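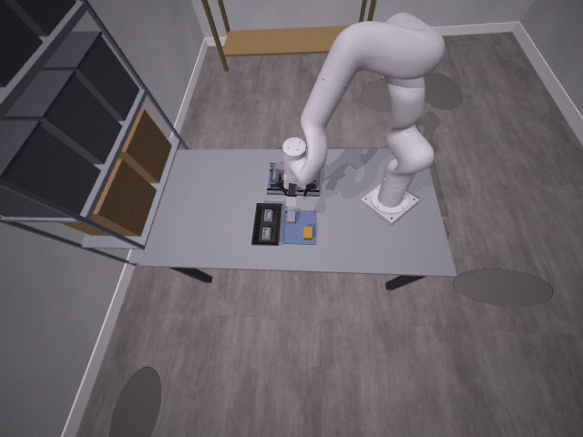
Light gray table and soft shadow.

Soft shadows and render time, is my math wrong?
Forum: Lighting and Materials

dadby_k wrote:
Hello all. I have a question about soft shadows. My render takes 11 minutes at 4000 samples and the shadow on the table is still a little grainy when I zoom in. At 1000 samples it is much faster but I see noise on the gray surface. I use Vornar with one area light and a plain background. Is it normal that I need so many samples, or do I have some setting wrong? My computer is from August, so I think it is not too old.

Wandberg wrote:
4000 is too much for a plain table. Use 1000 and turn on the denoiser. You will not see the difference.

nwosu_render wrote:
I don't agree with this. The denoiser makes the soft edge of a shadow look like wax. On a flat gray surface you notice it more, there is no texture to hide it. First make the light smaller and look again. A big light needs more samples - this is the usual reason.

Wandberg wrote:
It looked like wax in the old version. Did you try the new one?

nwosu_render wrote:
Yes, I tried it last week on a kitchen. The wall was good, but under the chairs it was not good. For me it is still faster to fix the light.

dadby_k wrote:
Thank you both. I made the light half the size and now it takes 9 minutes with the same samples. The noise is less, but the shadow edge is harder than I wanted. I liked it softer.

Wandberg wrote:
So put it back and use the denoiser :)

quietlamp wrote:
Please check your light bounces also. I had them set to the maximum for two years and did not know it. For white objects on a light table you can try four, and compare.

dadby_k wrote:
I did not think about the bounces, they are on the default. I will try it tonight with the big light and write the times here.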